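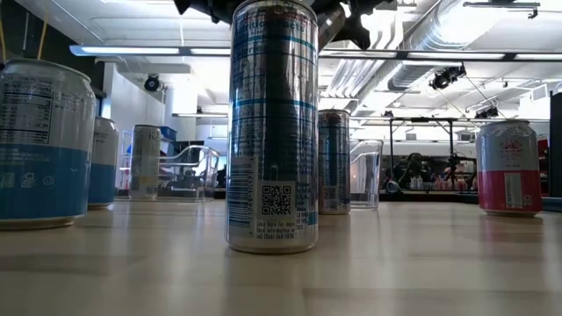
Plandel Shared Workshop, Grurkstead
Arm build: second progress report to the Pistberg small grants program
Period covered: March through June

Summary

The arm is assembled and running. It picks single drink cans from a table and sets them down in a bin. It does this well with standard cans and less well with tall slim ones. The work is one month behind the plan we submitted, and spending is within the award. We are asking for no extra money. We are asking to move one line of the budget, explained under Spending.

What was promised for this period

The grant agreement lists 4 items for this stage: mount the arm, fit and wire the gripper, get repeatable picks from known positions, and start picks from positions the arm has to find for itself. The first three are done. The fourth is started.

Mounting and wiring

The base was bolted down in March. Our first mounting plate flexed when the arm reached full extension, and the tip moved far enough to miss a can. We cut a thicker plate and added two braces. The flex is now too small to matter for this job.

The gripper wiring took longer than planned. The connector at the wrist worked loose twice during long runs, and each time the fingers stopped partway through closing. We replaced it with a locking type and tied the cable to the last link with enough slack for a full turn of the wrist. It has not come loose again.

Gripping

Cans turned out to be a good choice of test object. They are cheap, they come in two common shapes, and a squeeze that is too hard leaves a dent we can see. Full and empty cans need different settings. At the force that lifts a full can safely, an empty one buckles. For now we set the force by hand before each run, and every can in a run has to be in the same condition.

The tall slim cans are the weak point. They tip if the fingers come down even slightly off center, and the first finger to touch pushes the can before the other one arrives. Slowing the last part of the approach helped. In the most recent full test of slim cans we made 75 attempts and had 11 failures. Nine of those were tips and two were drops on the way to the bin. Standard cans in the same week had no tips.

Finding the can

Picks from marked positions are routine. Picks from unmarked positions depend on the camera software, which we took from the Tănase package and adapted. It handles printed cans on a plain table well enough. It has trouble with three things:

Shiny surfaces. The overhead lights reflect off bare metal and off the tabletop, and the software sometimes puts the edge of a can in the wrong place.

Clear plastic. Cups and containers are often missed completely, or the software reports whatever is behind them. We keep clear items on the table during tests so that we can measure this, but the arm is not yet asked to pick them up.

Crowding. When one can stands partly in front of another, the two may be read as a single wide object. The arm then aims between them.

We tried a matte cloth over the table. It cut the reflections, but it also bunched up under the cans, so we took it off. A matte board is next.

Safety

The stop button is within reach of the operator's chair, and a second one has been added by the door. Speed is limited in software whenever the workshop is open to other members. There were no injuries in this period. One can burst during a force test and wet the table. The electronics were not affected.

Spending

The award is $3,000. The gripper came in under its estimate and the mounting plate went over, as it had to be made twice. We would like to move what is left in the gripper line to materials to pay for the second plate, the board and a diffuser for the lights. The total does not change. Receipts are attached to the copy sent by mail.

Next period

Fit the matte board and diffuser and repeat the slim can test under the same conditions. Change the finger pads to a softer material with a deeper curve. Add a check that compares the gripper opening with the expected can width before lifting, so that a bad grip is released and tried again. Start on clear cups if time allows. If it does not, we will carry that item over and say so in the final report.

The build log and test sheets are kept at the workshop and can be seen during open hours, any evening after 6 p.m.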